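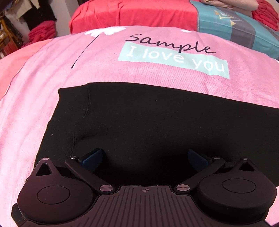 How does a robot hand know how hard to squeeze?

It knows only what its builders have given it a way to know. A very simple hand closes until its motor is told to stop. A better one measures how hard the motor is pushing and stops when the push reaches a number chosen in advance.

Home Make Find Out Glossary Grown-ups

Your own hand has skin that feels, muscles that pull and a brain that has been practising since you were a baby. A robot hand has to be built from parts, and people can build one at home or in a workshop they share with their neighbours. At the Titberg workshop, the hand that most people build is called the Hedden. It has two fingers. Robot builders often call a hand like this a gripper.

What the fingers do

Two fingers may not sound like many. Try picking up a sock using only your thumb and first finger. You can do it easily, and you can pick up a pencil, a spoon or a grape in the same way. You would find it harder to tie a shoelace, and so would a gripper.

The fingers of a gripper should stay facing each other as they open and close. If they swung like a pair of scissors, the tips would point in different directions and a round thing such as a marble would shoot out. To stop this, each finger is held by two arms side by side. When the arms swing, the finger moves across without tipping over. Engineers call this a parallel linkage.

You can make one out of card. Cut four strips, two long and two short, and join them at the corners with split pins so that they make a rectangle. Hold one short strip still and push the other. The rectangle leans over, but the short strip you are pushing keeps pointing the same way as the one you are holding.

The joints matter. In a real gripper each one turns on a screw or a metal pin. If it is too tight, the finger sticks. If it is too loose, the finger wobbles and the tips miss each other. The finished Hedden fingers, with all their arms and screws, weigh 172 grams, and most of the time spent on them goes on the joints.

Soft tips

At the end of each finger is a pad. Hard plastic slides on cloth and on anything shiny, so the pads are made from something that gives a little when it is pressed. The first pads on the Hedden were too slippery and dropped things. The next ones were so sticky that they would not let go of a sock. The third kind is still in use.

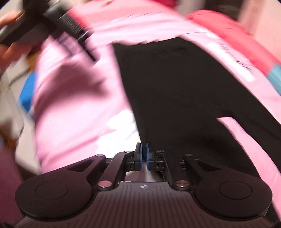
Cloth is one of the hardest things for a gripper to deal with. A cup has the same shape every time you see it. A jumper has a new shape each time somebody puts it down, and when you pull one corner the rest of it moves too. A robot that can stack blocks all day may not be able to fold a T-shirt.

Learning by being shown

One way to help a robot is to let a person hold the gripper and do the job first. A small camera on the gripper records what happens. The person might pinch the edge of a towel, lift it and lay it over. Then they do it again with the towel in a different place.

A computer program called Qiu goes through the recordings and looks for patterns. It might find that the fingers are usually open when they come near the cloth, and closed when they move away. The program is not told this. It has to work it out from a lot of tries. Here is how many recordings the Titberg builders had when they last checked:

Picking up cloth: 1404
Putting cloth down: 964
Folding: more than 500

Folding has the smallest number because each try takes the longest.

When the program has learned enough, the gripper is bolted to a robot arm. The arm at Titberg is called Omis. It is slow, and it makes mistakes that a person would not make, such as closing its fingers just above a towel and lifting nothing.

Words to know

Gripper: the part of a robot that holds things.
Linkage: bars joined together so that moving one makes the others move.
Joint: a place where two parts meet and can turn.
Pad: the soft part at the end of a finger.

Something to try

Put on a pair of thick gloves and fold a tea towel using only one thumb and one finger on each hand. Then do it with one eye shut. Write down which part was hardest, and try the same thing with a bigger towel.

Page last checked Jul 23, 2022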